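The Cupboard That Came With the Flat

My grandmother had a rule that you should never buy a wardrobe you couldn't carry down the stairs with your sister. I have broken this rule so thoroughly that I think she'd have stopped speaking to me for a week or so. The cabinet in our back room is taller than I am, and it took four of us and a man called Paora Cosgrove with a set of furniture straps to get it through the door. It hasn't moved since, and I doubt it will until one of us dies or the landlord does.

I should say that I never went looking for it. We'd taken the flat in December, when nobody sane moves house, and the woman leaving it, Rochelle Lockyer, rang to ask whether we'd like to keep 'the big brown thing'. It was in the hallway by then, on its way to a saleroom that had just told her it would fetch next to nothing. Big brown furniture doesn't sell, apparently. Everyone wants legs you can hoover under. She asked for 200 pounds, went quiet for a moment, and then said we could have it for the price of a decent lunch if we got it out of the hallway by six.

So we did! And then I spent the best part of a winter learning to live with it.

The first thing you find out about an old cabinet is how much of your life it is prepared to swallow. I'd been keeping the tablecloths in a suitcase, the good glasses in a box marked KETTLE (there was no kettle in it), and a frankly embarrassing quantity of wool in pillowcases under the bed. All of that went in on the first evening and there was still room. By the end of the week we had added the board games, the sewing machine, a fondue set and the Christmas lights, and I'd begun to look at the bicycle in a speculative sort of way.

The second thing you find out is that swallowing isn't the same as storing. By February I could not have told you where anything was. I knew it was in the cabinet, in the sense that one knows a friend is in Birmingham. I'd open the doors to fetch a napkin and a ball of mohair would roll out across the floor, and I would push it back in and shut the doors quickly.

It was Delwyn Tipoki who took me in hand. Delwyn restores furniture in a workshop behind the old Brilo laundry, and I'd only gone in to ask about wax. I came out an hour and a half later with a tin of the stuff, a page of notes and a slightly bruised ego. She wanted to know what I used every day, what I used once a month and what I hadn't touched since I bought it. I said the fondue set was sentimental. She asked me who had given it to me and I had to admit I'd won it in a raffle.

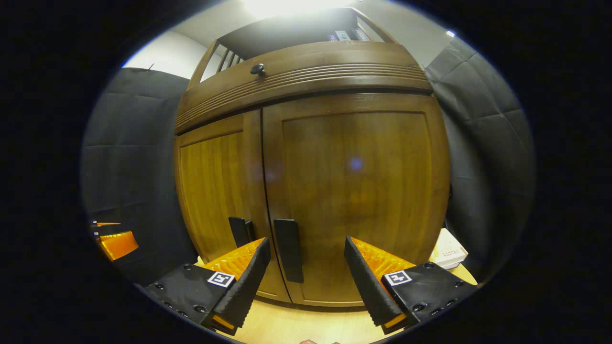 Her way of going about it is to empty the whole lot on to the floor first, and I do mean the whole lot, which in our case covered the rug, the sofa and most of the landing. It's a horrible half-hour. You stand there in your socks surrounded by egg cups and you think, well, I'll just have to move out. But with the shelves bare you can give them a proper wipe, and you can smell the wood again, and I found a thimble and a bus ticket in the back corner that must have been Rochelle's, or somebody's before her.

Then it all goes back by height. Heavy things at the bottom, so the sewing machine lives down there now with the big casserole. Anything you reach for daily goes between your hip and your shoulder. Linen above that, folded so you see the fold and not the edges (I was doing it wrong, I'd been doing it wrong for twenty years). The wool has been moved to a trunk, where it can breed in private. The fondue set went to Noel Macapagal upstairs, who has used it twice already and invited us to neither.

As for the wax, I'd expected a great performance and it's nothing of the kind. You want a soft cloth, an old vest is ideal, and much less wax than you think. Delwyn says most people put on enough for a bowling alley. You rub it along the grain, go away and have your tea, and come back and buff it off. The panels are quick. Grooves and mouldings are where your afternoon goes, and for those I use a shoe brush, a clean one, after a bad experience with a not very clean one. There's a knack to handles as well – tighten them from the inside before you polish anything, or you'll be leaning on a loose one with wax all over your fingers.

I did ask her whether I ought to be doing something cleverer, having it stripped or painted that chalky green everybody had a few years ago. Hiếu Đoàn, who lives with me and has to look at the thing as well, was rather in favour of the green. He'd got as far as bringing home a colour card. Delwyn turned the card over, wrote the name of her wax on the back of it and gave it to him, and we've not discussed green since.

What has surprised me is how much I like it now. I'd assumed we were looking after it for a bit until we could afford something lighter. But I've started dusting it without being asked. I know which door has to be shut first, and I know the little complaint it makes in damp weather, and when friends come round I catch myself waiting for them to mention it. Some do. Mostly they ask how on earth we got it up the stairs, and I give them Paora's number.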